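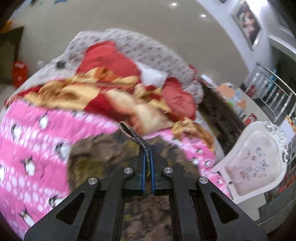 A folded strip of dark speckled fabric, held at the jaws.

Food Service Operations
Unit 3 handout: Taking over a neighbourhood restaurant

Notes by Anouk Kuipers. Read before the Saturday tutorial and bring a printed menu from any place you have eaten at this term.

The case

Wolde is an Ethiopian restaurant on the main street of Urnstead, run by Etenesh Gebru and her cousin Asnakech Beyene. They took over the lease in June from a burger place that had closed. The room seats 60. The kitchen came with a six-burner range, a flat-top grill and a cool room, but nothing suited to making injera, so the first purchase was a pair of electric griddles.

The menu is short. Most tables order a shared platter, with stews and vegetables served on injera and eaten by hand. Coffee is roasted and poured at the table on request, and it takes a while.

1. The menu and the kitchen

Injera batter has to ferment before it can be cooked, so the kitchen decides today how much it can sell in a few days' time. If the forecast is low, the restaurant runs out in the middle of service. If it is high, the batter turns too sour and is thrown out. Gebru keeps a notebook of covers for each service and sets the batter from the same day in earlier weeks.

The stews work the other way. Onions and spice paste are cooked down in the morning and used as a base for several dishes. Chicken, lentil and beef stews all hold well through a service. Greens and salads do not hold and are done to order.

Work out which items on your own menu fall into each group:
- must be started days ahead
- made that morning and held
- cooked or assembled to order

Most menus have very little in the first group. Bread and pickles are the usual ones.

2. Pricing a shared platter

A platter for two is harder to cost than a plated main. Portions are ladled, and refills of injera are free at Wolde. Cost the platter as it leaves the kitchen, then add an allowance for refills based on what staff record over at least a fortnight. Do not guess the allowance.

Beyene priced the first menu by looking at what other restaurants in Urnstead charged for mains. The vegetable platter did well on those prices. The beef platter did not, and it was the most popular dish. They raised it by two dollars and took a side salad off it -- regulars noticed the salad.

3. Service

Guests who have not eaten this food before need a short explanation, and it should be the same one from every server. At Wolde it covers three points: how to tear the bread, which dishes are hot, and that cutlery is available. It is given when the platter arrives, not with the menus.

Hand washing comes up in nearly every review of the place. Warm towels were tried and dropped because of the laundry cost. There is now a basin near the entrance.

Coffee slows table turnover. On busy nights it is offered only at the later sitting.

Terms to know

Cover: one guest served.
Turn: one complete use of a table during a service.
Holding time: how long a cooked item can be kept at serving temperature before quality drops.
Yield: usable amount left after trimming and cooking.

For the tutorial

Write one page on the coffee service. Should Wolde keep it, charge more for it, or move it to the afternoon? Show your working on table turns. Hamdia Tesfamariam will take the second group, in room 149.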